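Mostyn Fellowship

The Mostyn Fellowship is a small liberal Protestant congregation in the town of Stornov. Non-creedal, self-governing, no bishop. It meets in a former feed store on the east side of the river and is best known locally for its winter coat room and for the long quarrel over its bell.

Contents
1 Name
2 History
3 Worship
4 Ministry
5 Building
6 Coat room
7 The bell dispute
8 Music
9 Records
10 See also

Name

From Mostyn Street, where the first meetings were held. The congregation moved off Mostyn Street within a few years but kept the name. Older papers also have "Mostyn Society" and "Free Fellowship at Mostyn," and one hymnal is stamped "Mostin," a printer's error. Members mostly just say the Fellowship. Not to be confused with Mostyn Chapel, a separate body with its own building, now closed.

History

Began as a reading group. A handful of families had left the town's larger church over a change in the membership vow, which asked for assent to a written statement of belief. They met in kitchens, read sermons aloud, took turns leading prayer. No minister at first and no real plan to get one.

The group organized formally with 131 signers to a covenant. The covenant is short – one paragraph – and has been reworded only once, when the phrase "brethren of this place" was changed to "people of this place." The signing book survives. New members still sign it, in the same volume, which is getting full.

Growth was slow, then fast when the Bemix mill opened and brought in workers with no church ties in Stornov. The mill let the Fellowship use a lunch hall for evening services. Relations with the mill owners were friendly until a strike, when the minister of the day read the strikers' demands from the pulpit in place of a sermon. Lunch hall was withdrawn the next week. The congregation met outdoors through that summer and bought the feed store in the fall.

Membership peaked at 403. It fell after the mill closed, as it did at every church in town, and the Fellowship came close to disbanding. A vote to merge with a congregation in the next county failed by 2 votes. Numbers have recoverd somewhat since, mainly younger families and people who drive in from the lake villages.

Worship

One service, Sunday morning. Order of service is plain: opening words, hymn, reading, silence, sermon, hymn, closing words. The silence is long by the standards of most Protestant churches and visitors sometimes take it for a mistake.

Readings come from the Bible and from anywhere else the minister likes. Poems, letters, now and then a newspaper. Communion is held twice a year, bread and grape juice, open to anyone present. Babies are welcomed with a naming rite and not a baptism, though baptism is done on request.

A candle is lit at the start of each service and put out at the end by whichever child is nearest. No official rule on this. It has led to running.

Ministry

The Fellowship calls its own ministers by ballot of the whole membership. There have been nine. Terms have ranged from a few months to several decades. Women have served since early in the congregation's life, at first as lay preachers without the title, later as called ministers on equal pay.

Between ministers the pulpit is filled by members. Some of these gaps lasted years, and lay preaching is still strong – by custom, the sermon on the last Sunday of the month is given by a member even when there is a minister. Subjects listed in past newsletters include forgiveness, bees, the Book of Ruth, bankruptcy, and how to sit with the dying.

The minister also serves part time as a chaplain at the county hospital. This arrangement covers part of the salary and dates from the lean years after the mill.

Building

Brick, two floors, loading door on the street side now glazed over. The worship room is upstairs in the old grain loft. Rafters are exposed and the floor slopes slightly to the north. Chairs, no pews. The ground floor has the kitchen, a library, the coat room and a classroom.

An elevator was put in after a bequest. Before that, members who could not manage the stairs listened downstairs through a speaker, and a few of them kept on sitting there afterwards, having gotten to like it.

Coat room

Opened the winter after the mill closing. Anyone can take a coat, no forms, no questions. Anyone can leave one. Open Saturday mornings from October to April, plus any weekday the kitchen light is on. Children's sizes and large men's sizes run short every year and the newsletter asks for them by name.
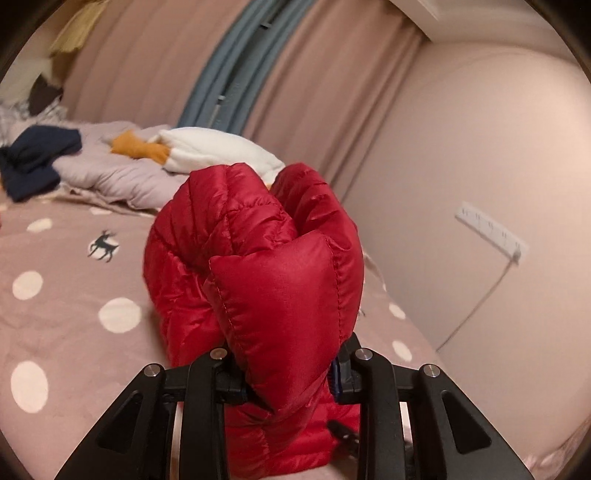

A red quilted garment, likely a jacket.

Coats are checked for working zippers and empty pockets before going out on the rails. Things found in pockets go in a drawer by the door. Mending is done on the library table by a sewing circle, which predates the coat room and used to make altar cloths. Leftover stock in spring goes to a shelter in the city. Blankets and boots were added later, and for one season, skis.

Other churches in Stornov now send donations here and do not run their own collections. It is one of the few things the town's congregations do jointly, along with the Good Friday walk.

The bell dispute

The bell came from the closed Mostyn Chapel, on what the Fellowship understood as a gift and the chapel's heirs understood as a loan. It was hung in a frame behind the feed store and rung before services. Neighbors complained. The heirs then asked for it back. Letters went on for years, many of them printed in full in the local paper.

Settled in the end out of court: the Fellowship keeps the bell, does not ring it before 10 a.m., and rings it once each January in memory of the chapel. The frame was rebuilt by Zinix, a metalwork shop in town, which took no payement for the labor.

Music

Piano and singing. The choir has no auditions. A pump organ is kept in the classroom and is played at Christmas, weather permitting, as damp affects the reeds. The hymnal in use is a homemade one in ring binders, with songs added by vote at the annual meeting. Songs can be voted out too, but this has only been done once.

Records

Covenant book, minutes and most newsletters are held in the Fellowship library and can be seen by asking. Minutes for the strike year are missing. Sermons before the move to the feed store survive only in part, mostly as handwritten notes. The bell letters are in a separate box at the town library.

See also

Mostyn Chapel
Bemix mill strike
Religion in Stornov
Covenant (church membership)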